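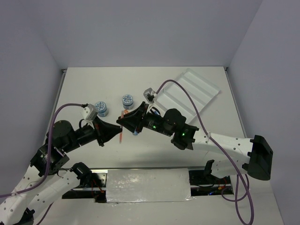
Frequently asked questions

Who writes this blog?
Mostly me, Helmut Fuchs. Riaan Oosthuizen does the away match reports and Kanako Hirose does the monthly book post. Anything without a name on it is mine.

What is it about?
Motemham home and away, old political pamphlets, and whatever I've been reading. If you only want the soccer, click the Matchday label in the sidebar.

How far back do the archives go?
The oldest match report is from 1999, when this was a photocopied sheet. I typed those up later and left the spelling mistakes in. There are 1089 posts at the moment, not counting drafts.

Why did my comment not show up?
Comments are held until one of us reads them. That can take a day or two, longer during the season. Comments with more than three links go straight to spam and I don't always check it.

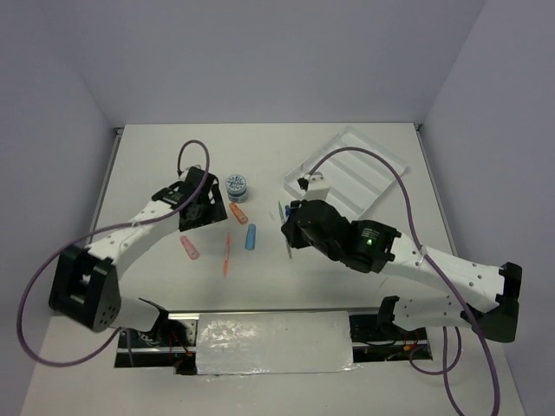 Two robot arms over a white work surface.

Can I get posts by email?
The old email sign-up stops working in July. If you joined that way, please sign up again with the form at the bottom of the home page. The RSS feed is staying as it is.

Can I repost something?
Yes, with a link back and the writer's name. For Riaan's reports, ask him first.

Do you sell the pamphlets?
No. I do swap duplicates. Leave a comment on the Swaps page with what you have and what you want.

Will you link to my blog?
Send me the address and I'll have a look. I clear dead links out of the blogroll every May.

Page last updated Jun 16, 2021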